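How to Fold a T-Shirt

By So-yul Cha

A T-shirt is made of knit fabric. If you look very closely at one, you will see rows of tiny loops. The loops let the shirt stretch when you pull it over your head. They also let it bend into creases when it sits in a heap.

To fold a shirt, start by spreading it out on something wide and flat. A bed works well. So does a big table. Take hold of the shirt on both sides and pull gently.

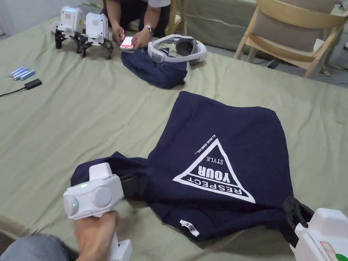 A navy blue T-shirt, held at two sides.

Pulling from both sides moves the fabric outward, and many of the folds open up. If you pull on only one side, the whole shirt just slides toward you.

Next, smooth it with your hands. Start in the middle and push toward the edges. Check the sleeves, too. A sleeve can get tucked under the shirt where it is hard to see.
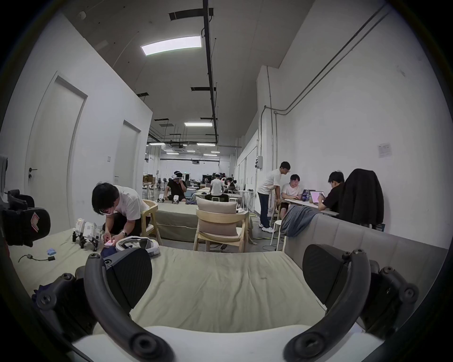
Now fold one side in toward the middle, with its sleeve. Do the same on the other side. You should have a long rectangle. Bring the bottom hem up to the collar, and the shirt is folded in half.

Dark colors can make this harder. On navy blue cloth, small creases do not show up well, so feel for them with your fingers.
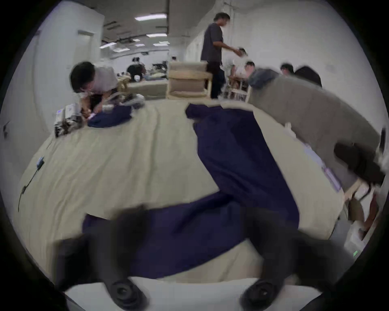 Cotton creases more easily than polyester does. Many T-shirts are a mix of the 2. Look at the label inside yours to find out what it is made of.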